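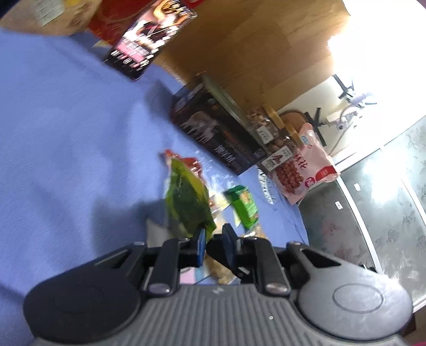
Snack provision for the second-floor meeting rooms will change from July, and members of this board are invited to comment before the order with Tedance is renewed. The present arrangement is that individually wrapped items are set out on a cloth-covered table and replaced when the supply runs low. On the blue cloth, the green foil pouch, the glossy red package and the clear packet with tan contents all lie close together, and a person with a food allergy must pick up each one to find the ingredients. I propose that items be sorted into 4 trays by type, with a printed card in front of each tray.
Arnulfo Huaranga, Office Services
Posted 12 March 2024

Reply from: mtrajk_facilities
The proposal is reasonable in principle. My department would ask that the trays be shallow. The deep ones purchased from Multasus were returned to storage after 2 weeks, as small packets collected at the bottom and passed their dates there.

Reply from: reception_desk_b
I must respectfully disagree with the use of trays. Visitors to the Zetley room generally have a short break and take whatever is nearest. A mixed table serves them well. Printed cards also require someone to revise them whenever the supplier substitutes an item, and this desk does not have the hours.

Reply from: Arnulfo Huaranga
The cards would name the type of snack only – nuts, crackers, sweets, dried fruit – and would not need revision for each delivery. Ingredients would remain on the packets.

Reply from: reception_desk_b
In that case the cards do not resolve the allergy concern stated in the first post. A person would still have to read the packet.

Reply from: quiet_ledger
Both points have merit. Keeping nuts on a separate table would address the most serious concern at no cost. I would add that the monthly order is 900 items, and that 18 cartons are too many for the cupboard beside the elevator. A smaller order, placed twice a month, should be considered at the same time.

Reply from: mtrajk_facilities
Facilities supports a separate table for nuts. A spare one is available in the Trajkovski wing and can be moved on request. Please submit the usual form.

Reply from: Arnulfo Huaranga
The form has been submitted for the table. The question of trays will stay open in this thread until the renewal is signed, and I will ask Tedance to quote for two deliveries a month.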